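Handout 6: Notes from the Tramberg open day
Industrial Automation Lab, course notes
16 May 2024

Read before the lab session. Section numbers follow the order of the demonstrations.

1. Purpose of the visit
Tramberg opened its integration hall to students and suppliers. Our group attended the simulation demonstration, run with the Fallel planning package. The subject was board assembly with a single arm and a fixed clamping station.

2. Workflow as presented
The cell is modeled first. Part positions, fixture geometry and gripper dimensions are entered from drawings. Motion is then planned and replayed in simulation until no collisions are reported. Only after that is the program moved to hardware.

The demonstrator's batch consisted of 1,526 simulated runs. Each run shifts the board by a small offset and rotation. Runs are logged with start pose, end pose and a fault code. A run over the 90 second limit is stopped and logged as a fault. In the batch shown, 81 runs ended with a fault code. Most were approach faults: the planned path brought a finger too close to a neighboring part.

3. Points on the approach
The arm works close to two kinds of obstacle, the parts already on the board and the fixture beside it. The wrist angle has to be chosen before the fingers come down, as there is little room to correct it later. 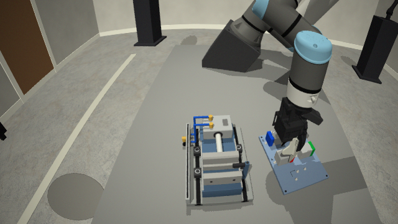
Hutchins, the fixture supplier, recommends modeling hoses and handles as solid bodies with a margin. Leaving them out shortens planning time but gives paths that cannot be used on the real cell. The margin is set per body in the Fallel cell file.

4. Lab work
Load the Sondach cell file and repeat the approach study with two wrist angles of your choice. Record the fault codes for both. Reports are due in June, one per pair, with the log file attached.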